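I've had the Sallia hand-held gripper kit since October, and I keep getting asked if it's worth the money, so let's do this. You get 2 grippers, a box of cables and a login for the Jusach software, all for $630. Not cheap! But the last pair I looked at cost that much each (and the shipping hurt too).

What I love most is the grip. The jaws close nice and square, and they'll hold little fiddly things like key rings, which my old Darwish pair just spat across the room. 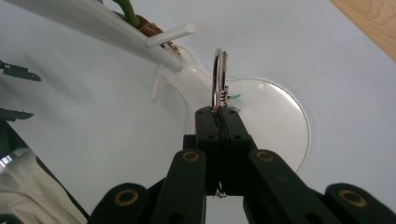 Split ring in the jaws, brass bushings down below.

The linkage is my favorite bit - smooth, no wobble, and I've done 300 recordings on mine without tightening a thing. The cables are another story. They're stiff, they're everywhere, and I'd pay extra for a longer set. Setup took me two hours, mostly because the manual skips the part where you pair left and right. 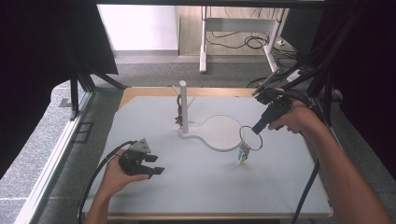 Rania Matar wrote in to say that she rents hers by the month from Hirent instead, and that they swap out a bad cable for free. Tempting! I'd still buy if you're going to use them every week, but for a one-off project I'd go her way.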